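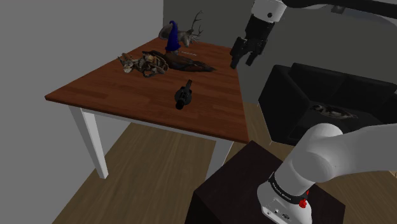
Florian Hamel

Comprei a mesa Skamier em janeiro, na loja Ladora, e uso-a todos os dias desde então. O modelo tem tampo de tábuas estreitas em tons castanho-avermelhados, com pernas brancas. Paguei 2996 coroas, com entrega incluída.

A montagem foi simples, mas demorada. As instruções só existem em francês e em checo, o que para mim não foi problema, mas para outros pode ser. Precisei de quase 4 horas, e os parafusos das pernas tive de os apertar outra vez depois de 2 semanas. A chave que vem na caixa é fraca – usei a minha.

O tampo aguenta bem o uso. Uma chávena de café deixou uma marca, que saiu com um pano húmido e um pouco de sabão. Já o azeite é mais difícil, e recomendo limpar logo. As juntas entre as tábuas apanham migalhas e eu passo uma escova ao fim da semana.

Antes tinha a Cusunby, mais barata e mais leve, que abanava quando eu escrevia. A Skamier não abana, mas é pesada para mudar de sala. O meu vizinho Fabrice Guérin ajudou-me a subi-la e ficou com a Cusunby para a garagem.

Dou 4 estrelas em 5. Tiro uma pelas instruções e pela chave.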